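3.2 Task set-up

Whether a machine can hang up a piece of clothing in an ordinary home is still an open question, and we wanted to study it with as few helping conditions as possible. The work surface is a white board on a light wooden table. On it we place a black wire rack with slanted sides, which has no hooks or clips. The board was not cleaned between sessions, so the policy must also tolerate smudges and marks. Demonstrations were given with two hand-held grippers whose fingers carry black pads.

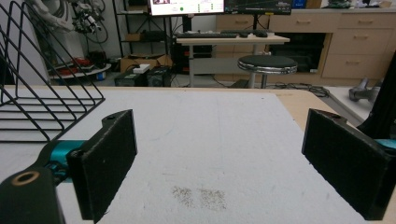
3.3 Draping of knitwear

Of all the chores in our list, draping was the one where the opinions of the authors differed most. Giuliana Apaza expected that knitted fabric would be easier than a smooth shirt, as it does not slide so quickly. Meinrad Haslinger expected the opposite, for the reason that a knit sags between the two grasping points and its lower edge is then difficult to predict. We collected 700 demonstrations, each by one person using both hands, and trained the Tretuvix policy on them without further changes. 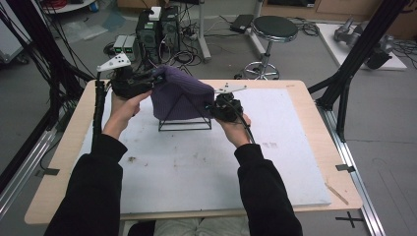 Figure 5. Purple knit fabric held with two grippers over the wire frame.

In 30 test trials the policy placed the fabric on the rack in some two thirds of the cases. Most failures began at the second grasp, when one gripper closed on a fold and missed the edge. A person corrects such an error almost without noticing it, while the policy usually continued with the wrong grasp until the end of the trial. We therefore do not consider this chore as solved.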